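Follby Parts Tray for Loose Processors

Item 2373
Price: $46
Ships in 7 days

I'll start with a confession. For years I kept my spare processors in an egg carton. It worked fine until I sneezed, and then I was on my knees with a flashlight, looking for a chip that had slid under the radiator. So when Wafula Masanja came in with a sketch of a molded tray you could leave on the bench and stop worrying about, I was sold before he'd finished his coffee.

The Follby is a plastic tray in gray, with raised ribs and pockets, and it's made for people who have more than one chip out at a time. Shop benches, school labs, refurbishers, that one cousin who builds everybody's computers (you know who you are!). You set a processor down, you go do something else, and when you come back it's where you left it.

What I like about it

The gray, first of all. We tried a black one and I couldn't see a thing on it under my lamp. The matte gray doesn't throw light back in your face, and a silver heat spreader shows up nicely against it. Wafula wanted bright orange and I still hear about it.

The ribs stand up tall enough that you feel them with a fingertip before you feel the chip, so you can reach over without looking and not smear anything. And there's no foam anywhere. Foam crumbles, foam sheds, foam holds on to every bit of grit from the last ten years. You can wipe this thing down with a plain cloth and be done.

What I'd warn you about

It's light. On a slick countertop it'll scoot if you bump it, so put it on something with a bit of grip or rest it on rails like we do. There's no lid either. I keep asking for one, and Faraji Mwaipopo, who does our molds, keeps saying October. He has said October before.

Also, please don't treat it as a shipping box. It's a bench tray. If you're mailing processors, look at the Trinurell clamshells instead, they snap shut and they're cheap.

Handling tips

Hold the chip by its edges, keep your fingers off the underside, and set it down flat. Don't drop it in from above, even an inch. I put the processor I'm working on nearest to me and the finished ones at the back, but Faraji does it the other way around and seems to get by.

If your bench has aluminum rails, you're in luck, the tray sits on them very happily. Mine does, and I've stopped noticing it's there.

A processor held above the tray, and the gray board next to the aluminum slats: 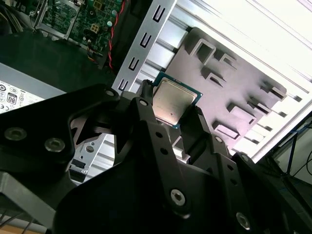
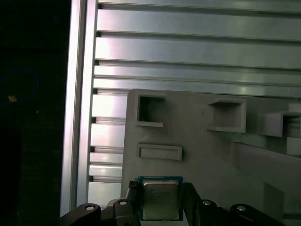 Ordering and returns

One tray is $46. The bench set is $149 and gets you four trays, a wipe-down cloth and a Pētersons bench mat (the thin kind, cut to fit underneath). We pack everything ourselves here at Drandholm, so if you want a note in the box or you'd like two orders put together, just write it in the comments field and one of us will see it.

If you don't get along with it, send it back clean and I'll refund you. Scratches are fine, I expect scratches. Thermal paste baked into the pockets is where I draw the line.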